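Search this site Go
We use cookies to remember your settings. Accept Manage

Project report: our visit to the Stusen open day

In February our project group went to the open day at Stusen, and I have been talking about it ever since! We had spent weeks reading about how robots learn to handle household things, so seeing the work close up was a real treat. Marlies Eberhard met us at the door and took us straight through to the packing demonstration.

The job was a tea and coffee set and a cardboard box. A person does the packing by hand first, many times over, and the robot learns from those recordings. Suryani Govindasamy told us they had 333 of them so far and wanted 400 before training again – far more patience than I have.

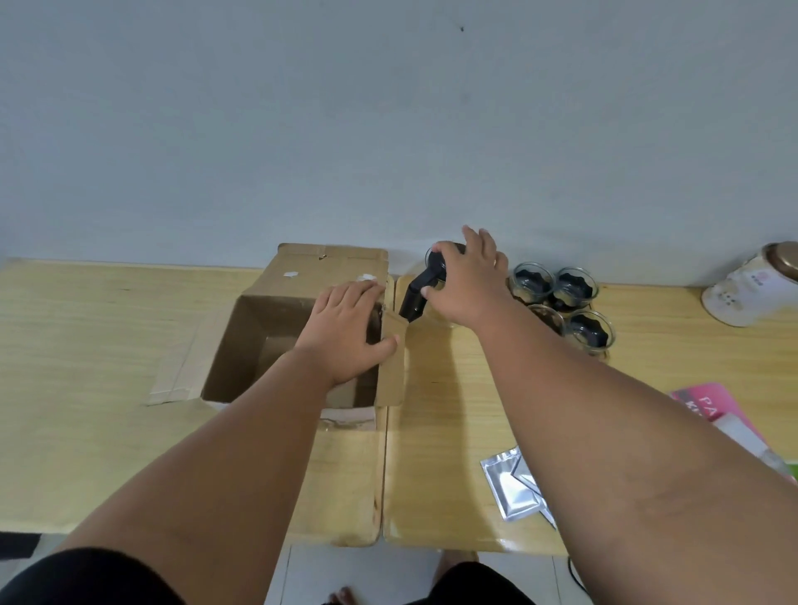

Ridwan and I both asked about glass, which is hard for the cameras because you see straight through it. Suryani said handles help a lot, and that the box flaps cause more trouble than anything breakable (they spring back when you least want it).

After lunch we each had a go at recording. Mine took six tries, and I still moved too fast! Roel Geerts showed me how to slow down near the rim of the box. For our own project we now plan to record 200 short runs with one mug, starting next term.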